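Week 4 notes - hard water & soap (F. Schnyder)

Hard water = calcium + magnesium dissolved in it. Mostly from limestone. Not a health problem.

Soap + calcium makes scum, doesnt rinse well. Detergents mostly OK.

Temporary hardness: boil it, scale drops out. Permanent: boiling does nothing, need ion exchange.

Washbasins, same chemistry:
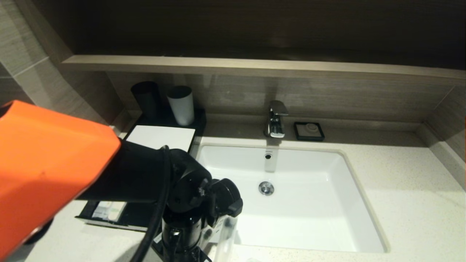
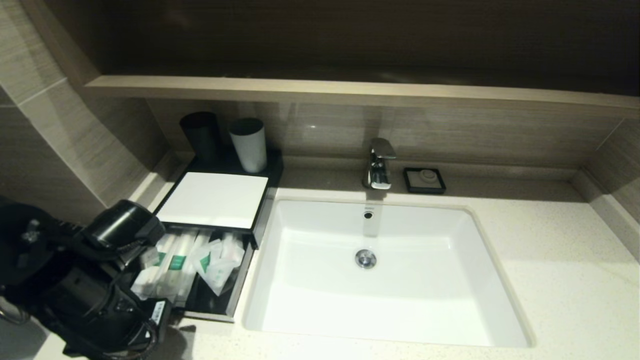
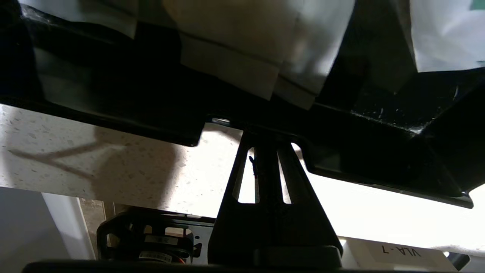
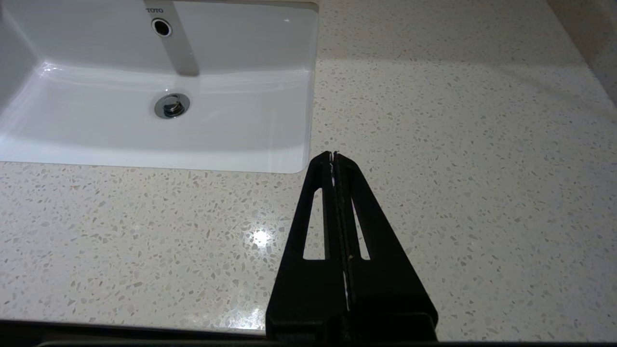

Scale is carbonate so weak acid disolves it. Vinegar fine on glass, NOT on marble or limestone (same carbonate!!). Write the equation out in full, balanced.

Reading: Nägeli handout, first half. Problem set due in September.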